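Macht der kleinere Teller satt? Notizen für den Vortrag, Fassung August
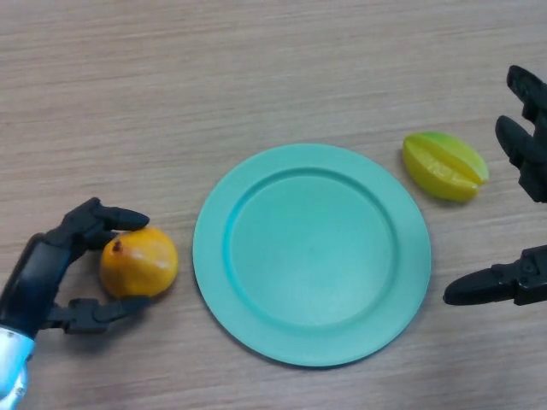
Einstieg: Handzeichen. Wer hat schon gelesen, dass man von kleinem Geschirr weniger isst? Wer hat deshalb Geschirr gekauft? (Pause, warten, erfahrungsgemäß melden sich bei der zweiten Frage die Mutigen.)

Dann die Werbung von Kikico vorlesen, nur den ersten Satz: »Weniger essen, ohne es zu merken.« Frage ins Publikum: Woher weiß das jemand, der Teller verkauft? Nicht zu lange darauf herumreiten, das Problem liegt bei den Daten und nicht beim Prospekt.

Folie 2, die Täuschung
Dieselbe Portion wirkt auf großer Fläche kleiner. Das bestreite ich nicht, die optische Täuschung ist alt und gut belegt. Der Sprung kommt danach: Aus »sieht nach mehr aus« wird »ich esse weniger«. Zwischen den beiden Sätzen liegt ein ganzer Mensch mit Hunger, Nachschlag und einem Kühlschrank.

Folie 3, Golgate
Die Kantine in Golgate langsam erzählen. 227 Gäste, neue Teller, nach der Umstellung weniger Speisereste in der Tonne. Der Betreiber nennt das einen Erfolg. Gemessen wurde der Abfall. Was gegessen wurde, steht nirgends - auch nicht, wie oft jemand ein zweites Mal an der Ausgabe stand. Außerdem wurde im selben Monat der Speiseplan geändert. Wer hier rechnet, rechnet mit zwei Unbekannten.

Folie 4, Rieger
Der kleinere Versuch bei Rieger, 72 Personen, ist besser gemacht: Lose gezogen, alles gewogen. Unterschied zwischen den Gruppen 9 Gramm. Bitte wirken lassen. Das ist ein Bissen Brot. Lakshmi Shenoy hat mir die Rohdaten geschickt, die Streuung innerhalb der Gruppen ist um ein Vielfaches größer.
Falls jemand einwendet, 9 Gramm am Tag summierten sich: nur, wenn man sie abends nicht nachholt. Das hat dort keiner geprüft.

Folie 5, Farbe
Kurz halten. Die Behauptung, Kontrast zwischen Essen und Teller bremse den Appetit, stammt bei Zirnix aus einer Befragung. Gefragt wurde, was die Leute glauben. Ich glaube auch manches.

Folie 6, was ich gelten lasse
Wer sich am Buffet selbst nimmt, nimmt mit kleinem Teller beim ersten Gang vermutlich etwas weniger. Wer serviert bekommt, isst, was da ist. Mehr gibt das Material für mich nicht her. Zu Kindern sage ich nichts, dazu habe ich zu wenig gelesen.

Erwartete Frage: »Schadet es denn?« Antwort: Dem Geldbeutel. Und es ärgert mich, wenn für Tellerkauf Geld aus der Gesundheitsförderung fließt und die Mittagspause bei zwanzig Minuten bleibt.

Bei Zeitnot Folie 5 weglassen. Folie 4 auf keinen Fall kürzen. Handzettel mit den Quellen liegen am Ausgang, 100 Stück.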